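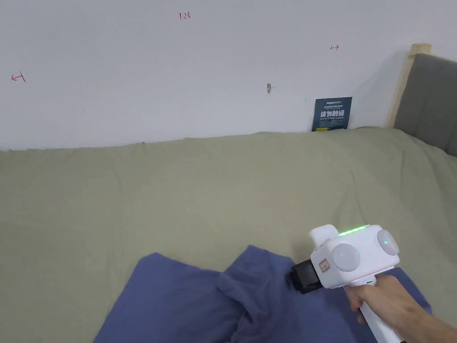

How many demonstrations do I need before training is worth a try?

Plan on 200 for a single cloth task with one kind of cloth. I've gotten a policy to move sensibly with fewer, but it fell apart the moment the cloth started out in a different heap.

4. Recording cloth demonstrations with the handheld gripper

I'm assuming you've finished section 3 and the gripper is paired with your recording machine. If it isn't, go back and do that first – I've lost a whole afternoon of takes to a bad pairing and I don't wish it on you.

4.1 Before the first take

1. Pick one surface and stick with it for the whole session. We use beds a lot in the Kutonero set because a soft surface gives under the jaw, and a tabletop doesn't teach the policy anything about that.

2. Drop the cloth from waist height. Please don't arrange it! When I arrange it by hand I make the same three or four shapes over and over, and the policy learns those shapes and nothing else.

3. Open a new session in Rondard and type in the cloth, the surface and your initials.

4. Hold the gripper still and wait for the clock in Rondard to settle.

CAUTION: Don't start moving while the clock is still settling. The take will look fine in the viewer and the timing will be off all the way through.

4.2 Recording a take

1. Start the take, then bring the jaw down onto a fold. Pressing lightly into the surface is fine and usually gives a better grasp.

2. Close the jaw, lift, and pull toward the nearest free corner. Go at the speed you'd want the robot to go (slower than you think – Nisreen Sayegh had to throw out her first 37 takes for this).

3. If you miss the fold, keep going and grasp again. A miss followed by a recovery is good data, and I wish I'd kept more of mine.

4. Open the jaw fully before you stop the take.

NOTE: Keep your free hand away from the cloth. The arm you'll run this on has one gripper, and it can't copy a helping hand.

4.3 Checking what you got

Play back every take at double speed. I toss a take only when the jaw is hidden the whole way through or the clock has slipped. Ugly takes stay in. When Pylyp Boiko and I trained on tidy takes alone, the policy froze after its first missed grasp, and adding the ugly ones back got it trying again. We only ran that comparison on 2 cloths, so treat it as a hint.

Related sections
Pairing the gripper with Rondard
Choosing cloths for the Kutonero set
Training your first policy
Moving a policy to the Makunau arm
Fixing clock slip in old sessions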